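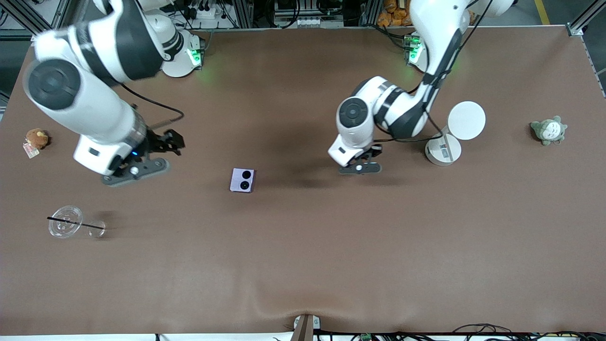 One respondent wrote that a desk toy gets kept long after the keys it came with are gone, and I believe it – my own drawer is full of them!

4.2 Small things on the table

I went through 269 replies to our April survey at Kettani, and plush toys kept turning up next to the useful stuff (cups, lamps, chargers). I'd sorted them under "decoration" at first, which felt wrong for anything with a key ring on it, like the green Totoro in Figure 2.

Figure 2. Plush keychain toy and white round items on a brown tabletop.

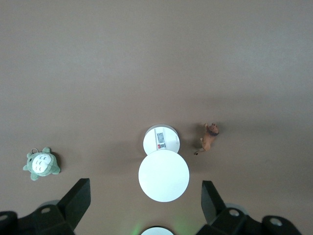
So I gave keychain toys their own group – about 20 replies moved over, and I was much happier with the table after that.

Print | E-mail

Contact | © 2019 Kettani | Back to top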